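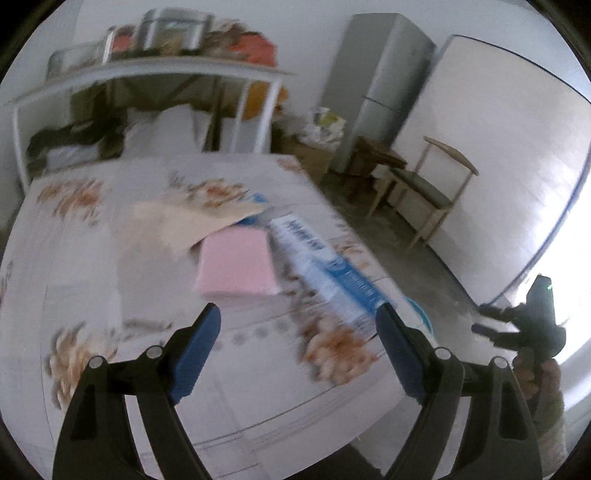
Home | News | Robotics | Archive

Table clearing still slow going for household machines

July 18, 2025

Print this page | E-mail this article

Bralero has published the first results from its Stuvura trial, which asks whether a two-jawed machine can clear an ordinary table in a lived-in room. The short answer is that it can, given time and a fairly tidy table.

The task list covers 12 everyday items. Soft blocks such as sponges were picked up reliably, as were long printed boxes, provided they lay clear of anything else. Flat sheets of card or paper were the main source of failure. The jaws closed above the sheet or pushed it along the cloth, and an item resting against it was often moved as well. Shallow round dishes gave mixed results – the rim is easy to grip, but the dish tilts as it is lifted.

Patterned tablecloths caused a separate problem. In the January tests the software took printed flowers for small objects and tried to collect them. Wammont, which supplies the vision software, says an update has cut these errors, though folds in the cloth still confuse it.

Speed remains poor. The machine takes 4 minutes to clear a table that a person would finish in well under one, and it stops for help when 2 items overlap. It does not yet decide where things should go. Each object is placed in a single tray, and putting it away on a shelf or in a cupboard is left to the householder.

Ketilsson, which runs 3 shops and a small packing room, is testing the same jaws on returned goods. It reports that boxed stock is handled well enough for unattended use, while loose paperwork is still sorted by hand.

Bralero has not given a price or a sale date. The next round of Stuvura tests will cover overlapping items and thin card – the two cases that held back this one.

Print this page | E-mail this article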